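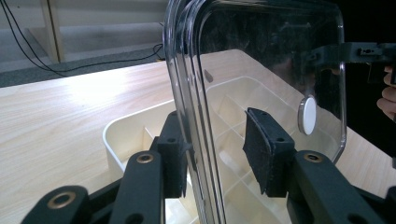 News / Around the Lab

The Loline station is back up, and it's nicer to use than before

If you've walked past the light wood table between the black curtains lately, you've probably seen me hunched over a pair of black grippers with a driver in my hand and a rag over my shoulder. I'm happy to report that the Loline station is open again! It was only down for 5 days, which felt like a lot longer to those of us who had demos lined up on the calendar, and I thought I'd write up what we did so you don't have to find out the hard way while you're holding the thing.

First, why we took it down at all. We've been doing the clear lid work since January (pinch the lid, lift it clear of the compartment tray, bring it back, repeat until your forearms complain), and sometime in March the lid started to creep. You'd close the left gripper on it, everything felt fine, and then the lid would slowly swing a few degrees while you were still moving. Giorgia Gatti caught it before I did. She was going through the recordings and asked me why I'd started tilting my wrist halfway through every lift. I hadn't noticed I was doing it. I was making up for the slip without thinking, and so was everyone else, each in a different way. That's bad news when you want a robot to learn from what your hands do.

My first guess was the pads, and that was half right. Felt is wonderful on shiny plastic when it's clean, but it picks up fuzz and skin oil, and ours had been on since the start of the year. The lid wasn't helping either. It gets handled all day and it collects smudges, and a smudgy lid against a tired pad is a slippery business. So we swapped the felt on the left gripper, washed the lid with plain dish soap, dried it with a lint-free cloth, and tried again. Better! But there was still a little swing left, and it took me an embarrassing afternoon to find it.
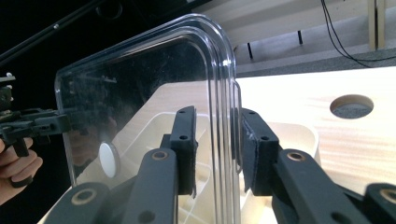 The rest of it was in the linkage. Each of those link arms turns on brass bushings, and one on the left gripper had worn enough that the finger could rock sideways a hair under load. You couldn't see it. You could feel it if you held the body still and wiggled the fingertip with your thumb, and once I'd felt it I couldn't stop feeling it. I pressed the old bushing out, pressed a new one in, and then did the neighbor on the same arm while I was there, because I know myself and I'd have been back in two weeks.

A word on pressing these in, for whoever does it next. The links are plastic, and they will let you do something dumb. Use the small arbor press in the side room and go slowly, with the flat block under the link. Please don't use the vise. I used the vise on the very first one, back when we were putting the station together, and I cracked a perfectly good link and had to reprint it overnight. Don't grease the bushings, either. They run dry, and grease on them ends up on the felt, and then you're back to a sliding lid.

After that came the part I always underestimate, which is putting the two grippers back into agreement with each other. If the left one closes a touch softer than the right one, your hands learn two different habits and the recordings look like two people did them. We set both with the same feeler gauge at the fingertips, closed and half open, and wrote the settings on a card that now lives in the drawer with the spare pads. Then we redid the tracking check and the camera check. The checks took 16 minutes with Giorgia reading out the steps and me waving the grippers around like I was parking a plane.

And then the cables. Oh, the cables. I had routed them in a way that made sense when you stood still, and made no sense at all when you reached across. They now come off each gripper with enough slack to loop down past your arm, so you can get to the far corner of the table without feeling a tug. If you're quite a bit taller than me (so, most of you), try a full reach before you hit record and let out a little more if you need it.

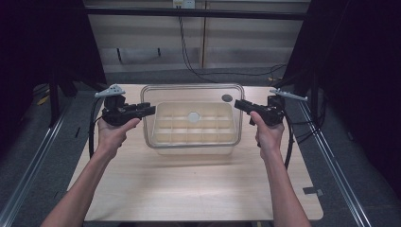 Gevach Robotics, Hand Tools and Data Group

With everything back together we ran 100 lid lifts in a row, trading off whenever someone's hand got tired. I'd love to say they were all perfect. A few were clumsy, and that was on us and the hour of the day, but the creep was gone. I also got my wrist back! It takes a while to unlearn a tilt you never knew you had, and I still catch myself starting to do it.

So the station is open, and there are a few changes to how we look after it.

The lid gets washed at the start of every session. Soap and water, and no glass cleaner, please. Some of those sprays haze clear plastic over time, and I'd like to keep this lid as long as we can.

The felt pads get changed on a schedule now instead of when someone complains. We settled on every 168 hours of use, and the log sheet is clipped to the shelf. Write your time down even if you only did a quick run. If the felt looks rough at the edges before then, go ahead and change it, and start the count over on the sheet.

Do the thumb wiggle before you begin. Hold the body, push the fingertip side to side, and if it rocks, stop and come get me. I won't be annoyed. I will be a little annoyed if I find out a week later.

New bushings and felt come through Ghanem, and I've put a small stock in the top drawer so we aren't waiting on a delivery. If you take the last of anything, tell me or leave a note on the drawer.

The Draliris folks have the station booked for the first stretch after reopening, since they lost the most time to the shutdown, and after that the calendar is open to everyone. If you're new to the grippers, grab me or Giorgia and we'll stand with you for your first few lifts. Bring short sleeves if you can. Long cuffs catch on the cables, and I haven't found a fix for that one yet.

Posted 1 April 2018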